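How to Touch Up Scuffed White Plastic Furniture

Updated 15th February

White plastic chairs and side tables pick up gray scuffs and fine scratches after a season or two outdoors. Most of it comes off in an afternoon, and the rest can be painted.

Start by washing the piece with warm water and dish soap. Use a soft brush in the corners where the legs meet the panel. Rinse and let it dry completely.

Go over any scuffs with a damp melamine sponge. Press lightly. If a mark is still there after 2 passes, it is a scratch and needs sanding.

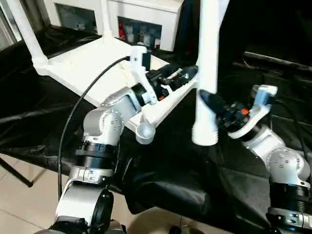

By Esi Annan

Lay the piece on an old cloth before you sand so the good side doesn't get marked. Wet 270 grit paper and work in small circles, then wipe off the residue and check with your fingertips. Textured plastic will lose some of its grain, so keep to the scratch itself.

For paint, use a spray made for plastic. I use Twal matte white. Hold the can a foot away and put on thin coats, leaving 40 minutes between them. Legs are easier to spray if you turn the piece over and do the undersides first.

Leave it overnight before anyone sits on it. I did mine in November and the garage was too cold, so the paint stayed tacky for days. Wait for mild weather if you can.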